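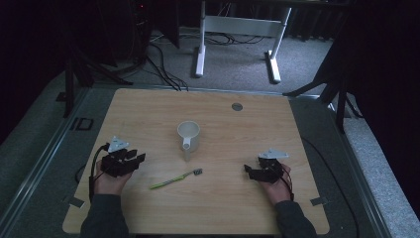 A white mug and a green toothbrush on the table.

How do skiers slide on a rail?

Maybe you saw a skier jump on a long metal bar and slide to the end of it. This bar is called a rail, and riding on it is a part of freestyle skiing.

A ski has sharp metal edges. On snow the edges help you to turn and to stop. On a rail they have nothing to bite, so the skier keeps the skis flat and stands sideways, with one foot on each side of the middle. The knees are bent and the eyes look to the end of the rail. If you look at your feet, you will probably fall!

Our coach Sandamali Thambiah starts all new children on a wide box, very low above the snow. They first go straight over it, five times. Only after this they try to turn sideways. In April, when the snow is soft, almost 700 people come to our park, and many of them try the box for the first time.

Always wear a helmet, and wait until the rider before you has gone away from the landing.

Words to know
Edge: the sharp metal side of a ski.
Landing: the place where you come down after a jump.

Written by Kavinda Debnath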